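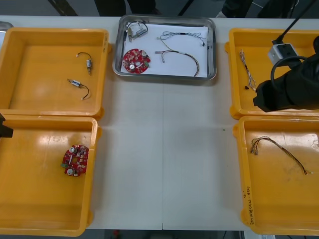 Finished sorting the August night flight calls from Bendia Marsh. Thread with the results, mainly for people running recorders at inland sites.

Setup first. One microphone on the pump house roof at the Kahsay Road end, pointed straight up, gain fixed for the whole month. Recording started at civil dusk and stopped at civil dawn. Files are mono WAV, 24 kHz, split on the hour.

Detection was done in Tridness with the default high-band and low-band settings. I left the threshold low on purpose. That gives more junk to throw out by hand, but the faint Swainson's Thrush calls survive.

After removing crickets, rain, and one very persistent Killdeer, 1,260 clips were left that I accept as migrant birds calling in flight. Clips, please note. One bird circling the lights on Kahsay Road can produce a string of them.

Warblers dominate, as expected for August. Most of those I log only to the "zeep" complex. I know some people split Yellow from Blackpoll on a single clean spectrogram. I don't, at this sample rate and with this mic.

American Redstart, Ovenbird and Canada Warbler are the ones I was willing to name. Ovenbird was spread through the month. Canada came almost entirely from the first half, with very little after.

Veery ran ahead of Swainson's, also as expected. Low-band noise from the pump hides part of the Veery range when the pump is running, so treat Veery as undercounted on those nights.

Two Upland Sandpipers, on different nights, both before midnight. I've had the species at Bendia by day only once, on the mowed bank in spring.

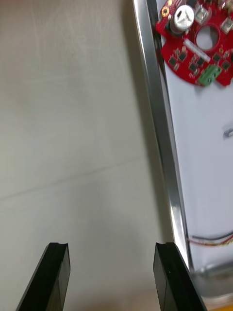
Dickcissel: 5 clips, 2 nights. Four of the five are clean. The fifth overlaps a truck and I kept it only because the buzz runs on after the engine drops out.

Noémie Chisholm checked the Dickcissels blind, mixed in with other buzzy calls from the same nights. She agreed on the clean four and marked the truck one "probable." It is now entered as probable.

She also moved 6 of my Bobolinks to unidentified. I've listened to them again. She's right about most, and I've accepted all of them so the file has one standard.

Weather. The busiest nights followed cold fronts with light northwest wind. The quietest had south wind and clear sky. Overcast nights gave loud calls, possibly because birds were lower, possibly because of the road lights. One microphone can't separate those.

Calls per hour peaked in the last two hours before dawn for thrushes. Warblers were flatter across the night. The spreadsheet has the hourly breakdown by group, with pump hours flagged in their own column.

Gaps: three nights lost to a full card, one to a thunderstorm I switched off for. Lost nights are blank in the sheet, not zero. Please keep them blank if you merge it with anything.

For comparison I ran the Worketti Pond files through the same settings. Fewer thrushes, more herons. Green Heron is regular there after dark and I had almost none at Bendia. The two mics are different models, so don't compare totals.

Sheet and named clips were uploaded Saturday, January 21, 2023. Unidentified clips are in a separate folder, sorted by night. Corrections welcome, with clip number and a reason.

Correction to the sheet already: the column headed "first call" is in standard time, everything else is daylight time. Fixed version is up under the same link.

Next up is the September set. Same thresholds, same mic, new foam on the windshield. The mice had the old one.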